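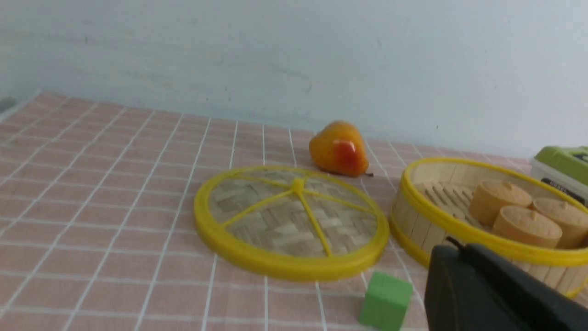 Why do some rooms feel big when they are small? A girl in the Leso school class asked this, and her friend answered that it must be magic. It is a good question, and people who plan rooms think about it every day. They are called interior designers.

The first helper is light. Pale walls send the light back into the room, and dark walls keep more of it. At Clelance, a little apartment house, the designers of Liletti painted one narrow hall white in February. The hall is still 9 feet long, but visitors say that it looks longer.

The second helper is the floor. If you can see much of it, your eyes have more space to travel. A sofa on thin legs lets you look under it — a sofa like a heavy box does not.

Mirrors help also. A mirror on the wall shows you the room a second time, like a window to another room.

Try it at home with a shoe box. Paint the inside dark and look in through a small hole. Then cover the inside with white paper and look again. Which room would you like to live in? You can draw it and put in a door, a bed and one chair.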